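# Visit to Sampaio, January 21, 2022

Sampaio makes frozen and chilled buns for canteens and hospital kitchens. The building is at the back of an industrial estate, past the tile warehouse, and the visitor parking fits two cars if both drivers are careful. Six of us went. Olga Teixeira, who runs the production floor, met us at the door with hairnets.

We started in the packing hall. The old line needed people at every station. The Menenine line, which went in last March, fills and seals up to 3044 trays a shift, and there are now nine people on that shift. I asked where the others had gone. Olga said most moved to dough and quality checks, two retired, and one left because she didn't like the new hours. She gave the answer without any polish and I believed it.

The floor is quieter than I expected. The packers used to talk across the belt, and now they stand further apart and watch screens. One man told me his shoulders had stopped hurting but the day felt longer. Another said she'd had a pay rise of one grade for learning to clear faults, and she would not go back.

After the break we went upstairs to the trial room, where they work on handling the buns when they are soft from steaming. It is all done at tabletop size, with two arms, a household steamer and a plate.
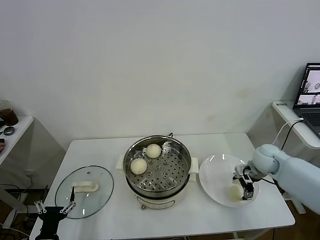 Soft buns are the hard part. A frozen bun can be pushed, dropped and stacked, but a steamed one dents and the skin tears, and a torn bun goes in the seconds bin. Downstairs they are still moved by hand, 800 in a morning, by people with tongs and a lot of practice. Two of those people spend an afternoon a week upstairs, showing the technicians how they hold the tongs. They get paid their normal rate for it. One of our group thought it should be more, and Olga said the union had made the same point.

Lids are a job of their own. Burns from steam were the most common entry in the first aid book before the Gorunis guards were fitted to the big steamers, and staff still lift those lids themselves.

Last stop was the wash area, where a Sterisance cabinet takes the trays. It cost more than planned and has been down twice this winter – both times for a door sensor. The hand sinks have been kept in case.

Lunch was in the canteen, buns included. Pork and cabbage, and a red bean one that I'd have again. Bring closed shoes if you go, and allow longer than the map says for the last turnoff.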